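Mathebula Hall Restoration: Progress Report to the Plernance Fund
2023-03-26 | By Anathi Botha
4 comments | 12 shares

Work on the hall has moved ahead since our last report, and the building is still on track to reopen in September. The roof is finished. The new gutters are on, and the two downspouts at the back now run to the street drain.

Wiring on the ground floor passed inspection on the second visit. The first visit turned up a panel that was too close to the sink in the kitchen, and Koen Mulder's crew moved it at no extra charge. Upstairs wiring starts next month.

We have spent $3,113 from the contingency line. Most of that went to replacing sill plates on the north wall, where the rot ran farther than the survey showed. The rest paid for a second dumpster. We are not asking for more money at this time.

The 147 stacking chairs in storage have been sorted. Seven need new feet and ten will be scrapped.

Flooring is the main decision still open. Gudrun Diekmann has priced refinishing against full replacement, and we prefer to refinish if the subfloor is sound. The architect asked for a warm tone with the strips left in their different shades, and a finish that can be recoated in sections. 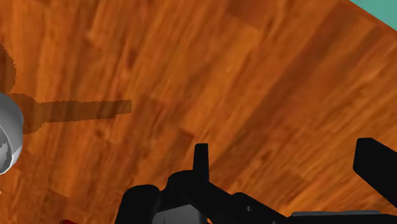 Wood surface in narrow strips, orange-brown with darker reddish boards.

Two finish samples are on order from Cosemton. We will send you the choice and the price before any work is booked.

The dance class and the food pantry are still meeting at the school on Tatero Street. The lease there can be extended by one month if we need it. Rania Radwan is handling the booking list for the fall and has asked groups to confirm their hours by email.

Related
Mathebula Hall: Roof Work Completed
Plernance Fund Small Grants: How to Report
Fall Bookings: What Groups Need to Send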